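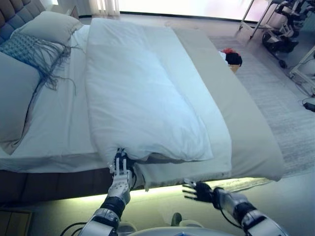
**Ticket:** left grip lets go of the duvet corner during the lengthwise fold
**Project:** Setiawan (bed-making study)
**Opened:** January 2022
**Status:** fix in place, keeping open for the write-up

Hi all, and thank you for being so patient with me on this one! I know the fold results were meant to be in the Stillirach draft already, and I'd love to send them over, but I don't want to hand anyone a number I can't stand behind.

So, the trouble. The method has the left gripper pinch the near bottom corner at the foot of the bed while the right hand waits open by the mattress edge, ready to help. We ran 90 trials with the Welico policy as trained. In 41 of them the left grip let go before the corner had traveled far enough to count as a fold, and I'm sorry to say the success score hid a good part of that, as it only looks at the final shape of the duvet.

What I tried, in order:

1. Recalibrated the left wrist. It was a little off, so I was glad to have done it, but the drops carried on just the same.
2. Raised the closing force one step. Slightly better on the thick part of the corner and worse near the seam, where the filling squeezes out sideways. I put it back where it was.
3. Moved the grasp point 13 mm in from the corner tip. This is the one that helped! With more cloth between the fingers, the next 60 trials gave us only a few drops.

Before anybody asks (and I would ask too), the demonstrations are the same set we used in May, and nothing was retrained between steps 2 and 3.

There is a second, smaller matter. The fabric detector from Evberg loses the hem when the bedding hangs over the edge of the mattress in folds, and it then reports the fold line as the border of the cloth. I've been marking those trials by hand, with a note in the last column of the log.

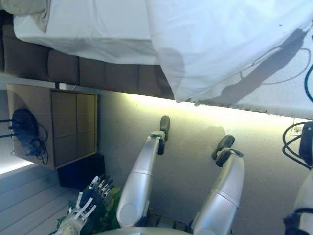
*Bedding hanging over the mattress edge, with the two black grippers and the bed shown in an inverted view.*

If whoever keeps the detector settings could tell me which shadow threshold we're on, I'd be very grateful. My copy of the file has two values in it and both are commented out.

Still to do on my side: rescore the first batch by grip release as well as final shape, and add the new grasp offset to the methods section. Please leave the ticket open until both are in.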